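Notas para a fala: o escorredor de louça merece a fama que tem?

Abrir sem slide. Perguntar quem seca a louça com pano. O folheto da Pestus promete "cozinha arrumada em 9 minutos". Eu duvido, e digo isso logo.

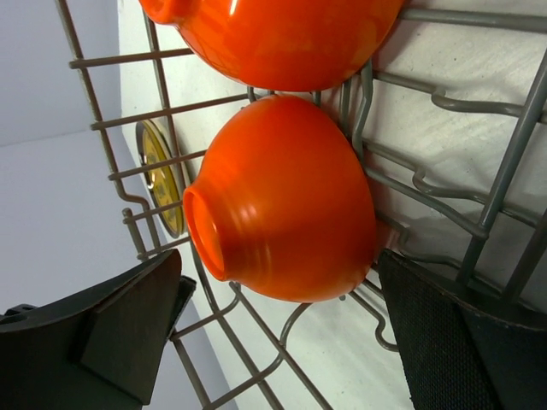
Tigela de lado ocupa espaço demais, e o folheto conta lugares como se tudo fosse prato raso. Pausa. Deixar reclamarem.

Segundo ponto: o escorredor vira depósito. Entra louça, depois entra qualquer coisa. 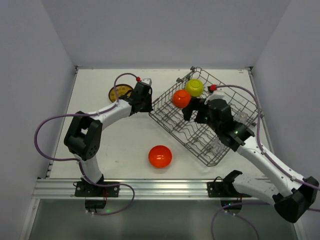

Duas bolas no escorredor, uma vermelha na mesa.

Perguntar: isso é arrumar ou só mudar de lugar?

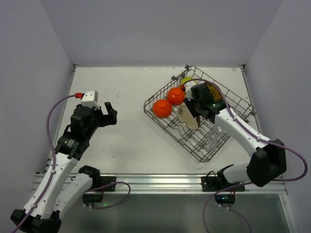

Prato bege, escorredor de arame.

Não ler a tabela da Palamarchuk inteira. Só a linha dos 200 lares; quero saber quem respondeu e como.
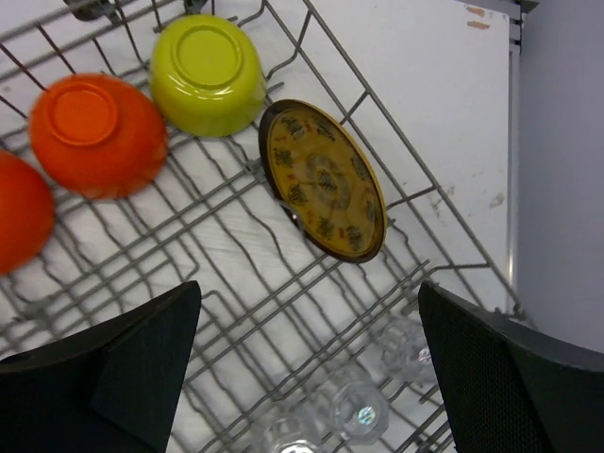 Sumley, dezembro

Tigelas viradas, prato quase em pé, copos de vidro embaixo. Mais convincente, admito. Falta ver quem guarda tudo depois. Perguntas até o café.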